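Section 4: Setting Up Table 7 and Working the Collection Shift

Read this section before your first paid hour with the hand tool. It was rewritten after the May complaints and replaces the loose sheet that used to be taped inside the cupboard door. Some of it repeats what the Rekonano manual says. Where the two disagree, follow this one, as it was written by people who do the shift.

4.1 What the shift is for

You will pick up small objects and put them down again while holding the Gestovar hand tool. The tool records what you do. Grastcombe then uses the recordings to train an arm that is meant to take over table resets on this floor.

The sales material calls this "sharing your skills with the system." Staff may form their own view of that. What matters for this guide is that the work is tiring, it counts as ordinary hours, and it must be entered on the timesheet under its own code. Do not log it as training. You are not the one being trained.

4.2 Before you start

1. Sign the tool out. Write the battery level beside your initials.
2. Check the finger pads for tears or grit. A torn pad goes in the fault tray, not back on the charger.
3. Squeeze the fingers shut and let them open fully. If they stick, stop and get the other tool.
4. Wipe the camera cover with the dry cloth. No glass cleaner, ever. It clouds the plastic.
5. Open the Castillo app and confirm the table number. It must match the sticker at the table. The app remembers the last table used and does not warn you.

Note: The app will ask for access to your personal phone's location. It doesn't need it. Tap "Not now" and carry on.

4.3 Recording a placement run

The standard run at this table is one small item moved onto the bear tray and left standing. It sounds like nothing. After the first hour your wrist will disagree.

1. Stand square to the table with both feet flat.
2. Hold the tool above the table with the fingers wide open and wait for the tone.
3. Lower it straight down over the item. Close slowly until the pads grip.
4. Lift, move across, and lower until the base of the item touches the tray.
5. Open the fingers all the way before you pull back. Half-open fingers drag the item over and the run is rejected.
6. Hold still above the table until the second tone.
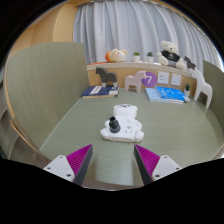 Leave the books, horses, bears and plants in their places between runs unless the app calls for a reshuffle. Grastcombe says a table with things on it gives better recordings than a bare one. That may be so. It also means more to knock over, and a knocked plant is not counted against you, whatever the screen says. Press Discard, tidy up and start again.

Caution: Do not reach across the tool with your free hand while the fingers are closing. The pads look soft but they pinch.

Caution: Keep drinks off the table. There are power sockets along the back.

4.4 Targets and breaks

The app shows a target of 300 accepted runs per shift. This figure came from the vendor. It was never agreed with staff and it isn't a condition of your roster. Nobody is to be spoken to about falling short of it.

1. Work no longer than 55 minutes at a stretch.
2. Put the tool down on its cradle for the break. Holding it while you chat is not a break.
3. Change hands after each break if you can manage it. Left-handed runs are accepted, though the app sorts them last.
4. Report numb fingers or a sore forearm the same day, in the injury book. A note in the app goes to the vendor and not to us.

4.5 What changes on the floor

We were first told the arm would need 2,000 runs from this table. The number is now 4,000, with no date given for the end of it. Until the arm has passed its trial, resets are done by hand as before and the evening roster keeps its present hours.

The following applies from Wed 5 November:

– No shift may be shortened on the grounds that the arm is expected to cover it.
– Someone from the regular crew must be present at any trial and may stop it without giving a reason.
– Time spent fixing up after the arm is logged separately. Without those entries, the savings report will show savings whether there are any or not.

Note: The vendor's report counts a reset as finished when the arm stops moving. We count it as finished when the table is fit to use. Please record both times.

4.6 Packing up

1. Press End Session and wait for the upload bar to clear. Closing the app early loses the last batch, and you will be asked to redo it.
2. Return the tool to its charger with the fingers open.
3. Write down rejected runs as well as accepted ones.
4. Sign out, and check your timesheet code before you leave the floor.

For faults with the tool or the charger, see Section 5.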